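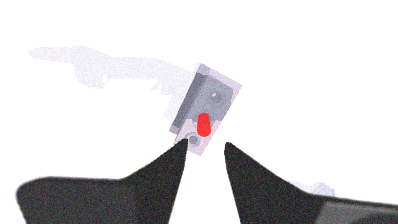 When should a simulated switch task count as a success? The trial should be scored on the final state of the switch joint, read after the gripper has moved clear and the joint has settled, with contact between finger and lever logged separately.

4.2 Scoring rules for small-lever tasks

The rule above was adopted after a review of the Hegyi task set in March. Earlier versions ended a trial at the first time step in which the lever passed its threshold angle. Policies trained under that rule learned to hold the lever against its stop, and the lever sprang back when the finger was withdrawn. Those trials were recorded as successes and are excluded from the results in this paper.

Figure 3. Wrist view in simulation, with the left fingertip just below a tilted grey box that carries a red toggle. Rendered in Merkatmont with a plain white background.

Under the revised rule, a trial passes only if three conditions hold together. The joint must lie within the outer 20 per cent of its travel on the target side. Neither finger may be in contact with any part of the switch body. The housing must not have shifted from its starting pose by more than 3 mm. The last condition was added for free-standing fixtures, which a policy can push across the table while the lever happens to turn.

4.3 Rendering and colour

A saturated lever on a grey body is easy to segment, and a policy may come to depend on it. We therefore recommend that any result obtained with a single lever colour be reported as such. In the Notitwood variant of the task, the lever colour is drawn at the start of each trial from a set of 9, one of which matches the housing. Scores for the matching colour should be given in their own row and not averaged with the others.

The same applies to backgrounds. A plain background is acceptable for debugging and for figures, but should not be the only condition under which a policy is tested. Partly reconstructed geometry, including pale fragments with ragged outlines, should be either removed from the asset or declared in the asset notes. It should not be left in some trials and cleaned from others, as this makes runs from different labs hard to compare.

4.4 Minimum reporting

Each reported score should be based on no fewer than 80 trials per condition, with seeds listed. Authors should state the simulator version, the physics time step, the joint friction and the spring constant of the lever. Where a Drovo hand model is used, the finger geometry file should be named, as the tapered and blunt fingertips give different contact points on a lever this small.

Camera placement should be given relative to the palm. If a wrist view is the only input, this should be stated in the caption of the results table as well as in the methods section. Trials halted by a solver error are to be counted as failures and listed separately, so that readers can recompute the score either way.

Changes to the threshold or the clearance condition after training has begun require a new task version number. Scores from different versions should not share a table column.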